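Gray Towels, and the Folding Thereof

Apr 5, 2023

So the laundry post. A few of you asked for it after I mentioned in the comments that I'd thrown out (well, donated, mostly) pretty much every cleaning rag in the house, and then I got busy with the garden beds and forgot. Sorry! I'm writing it now with a basket next to my chair and coffee that has been reheated two times already.

Some background for anybody new. Our laundry closet is one of those hallway ones with folding doors, and the shelf over the machines is 52 inches wide, which sounds generous until you put detergent on it, and the iron, and the basket of single socks, and the big jug of vinegar, and the lightbulbs, and a jigsaw puzzle I put up there in December so the dog would leave it alone. Whatever was left over is where the rags went. I say "went." I mean I opened the door a crack and threw.

They were a real mix, too. Old T-shirts cut in half, a couple of dish towels with scorch marks, one leg of some flannel pajamas I was very fond of, and those thin yellow cloths that come rolled up and shed on everything. When I wanted to wipe down a counter I'd pull one out and get a sleeve. I did the bathroom mirror with a sleeve for years.

What got me started was my friend Waltraud Mösli, who came to stay for a long weekend and asked me where I kept the towels for the kitchen table. For the table! As a separate thing! She was very nice about the avalanche. She folded what she could and then she sat down with me and we talked about it for way longer than two grown women should talk about rags, and by the time she left I had a pack of dark gray microfiber towels in my cart and a little plan written on the back of an envelope.

The towels are from Merkis, the plain ones, in the charcoal. I went back and forth between those and the Reinholz waffle kind, which a lot of people swear by and which look so pretty stacked up, but I borrowed one from my sister and it seemed to just push the water along my counter until it found the edge. Maybe hers was old. I also thought hard about white, for about a day, and then I remembered who lives here. Charcoal it is. It does show lint, I'll give you that. If you dry them with anything cotton they come out looking like they've been under the couch.

Which brings me to washing, since that's where I messed up first. The first load I did exactly the way I do bath towels, hot water and a big glug of softener, and they came out smelling lovely and would not pick up a thing. The softener coats them, apparently. Waltraud told me over the phone to run them again with plain detergent and half a cup of vinegar, and that did seem to bring them back. So now it's warm water, a small amount of detergent, no softener, no dryer sheets, low heat, and they get their own load. I keep a separate bin for the dirty ones on the floor of the closet. It's an old enamel stockpot with a chip in it. Works great.

Now, folding. I know. But the whole shelf thing fell apart until I got the folding right, so bear with me.

I started out doing them in quarters like washcloths, and the stack was too tall and slid over every time I took one from the middle (and I always take one from the middle, I can't explain it). Then I tried rolling them, because I'd seen a whole wall of rolled towels on a blog and it looked like a spa. Mine looked like a pile of sleeping bats. They also unrolled themselves, slowly, and I'd come back to one hanging off the shelf by the end.

Where I've landed is thirds, then half, then half again, standing up on their folded edge in a shallow bin like files in a drawer. The bin is from Skakia and I will say it cost more than I wanted to spend on a bin, but it fits in front of the vinegar with a little room for my hand on each side. You can see every towel. You pull one and the rest just stand there. My husband, who did not care about any of this, has started putting them away correctly without being asked, and I am not going to mention it to him in case he stops.

Oh, and I gave the system a name on my envelope, which was Fuselness. It was supposed to say "usefulness." I'd been up since five. It has stuck, though, and now when somebody leaves a cupboard in a good state we say it has fuselness, and you are welcome to it.

A couple of things I'd do differently. I'd buy one pack first and live with it a while before ordering more, because I ended up with a few extras that are now in the car, in the garage, and in my gardening tote. Not a bad problem. I'd also mark the bathroom ones. I've been meaning to put a stitch of red thread in the corner of each of those so they never, ever meet the kitchen table, and so far I have threaded the needle and lost the needle.

And I'd fold them on a table from the beginning instead of on my knee. I used to do the whole basket in front of the TV, on my lap, and every one came out a different size. On a flat surface you can give it a good pull and smooth it out before you start, and the thirds come out even. It takes me less time than one set of commercials. My mother would be beside herself. She ironed pillowcases.

Somebody is going to ask about the bath towels and the sheets and no, I haven't touched those. The sheets are in a heap that I have an understanding with. Next post is going to be the rhubarb one anyway, so if you're only here for the food, hang in there!

Last bit, then, on getting a towel flat before that first fold, because my sister tried thirds after I wouldn't shut up about them and hers came out crooked. I think she was going by the color, and on a gray this dark that's no help at all, because the pile goes lighter and darker in patches depending on which way it's been brushed, so your eye keeps finding lines that aren't there. Go by the hem. It has that ribbed band of tight stitching, a touch lighter than the rest, and you can follow it even where the towel is bending over on itself. A corner will want to curl up a little and one side will bow on you, and you just smooth those out with your palm, bring the first third over, and keep going until the basket's done or the coffee is.

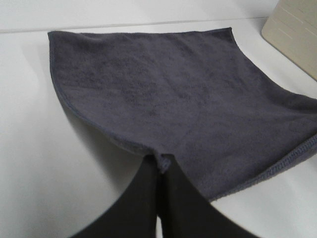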